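Bellanine Township — Polling Place Walkthrough, Ward 2
Site: Nastlow Hall, lower level
Inspected by: Meirion Gethin
Month: February

Registered voters assigned: 2578
Voting booths: 14

1. Parking and entrance
Accessible spaces marked: Yes
Ramp clear, handrail tight: Yes
Door opens with one hand: No
Comment: Closer is set too strong. Hall manager will adjust it by Thursday. If not, prop the door and post a greeter.

2. Electioneering line
Distance measured from the correct door: No
Comment: Last year's tape was measured from the side door. Voters use the front. Campaign signs for both council candidates were inside the line as a result, and we had complaints from both camps. Remeasure and chalk it before 5:30 a.m.

3. Check-in tables
Poll books on separate tables: Yes
Cords taped down: Partly
Comment: One run to the Kusuma printer still crosses the walking path. Move the printer to the wall side.

4. Booths and ballot box
Booths face away from the line: Yes
Accessible booth has knee room: Yes
Seal numbers match the log: Yes
Comment: The Hodula scanner jammed on up to two ballots an hour in the primary. Keep the emergency bin unlocked only while it is in use, with a clerk from each party present.

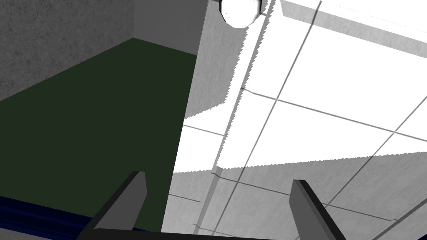
5. Lighting and overhead
Comment: Voters at the back booths said in November that the print was hard to read, and the clerk's office asked for a check of every room on the site list. Test lights at 6 a.m. and again after dark. A white tiled ceiling like this one should be looked over for sagging or stained tiles before booths go underneath. Report any to the hall.

6. Closing
Results tape posted at the door: Not tested
Comment: Bring painter's tape. The hall does not allow staples.

Status: Pass with corrections. Recheck items 1, 2 and 3.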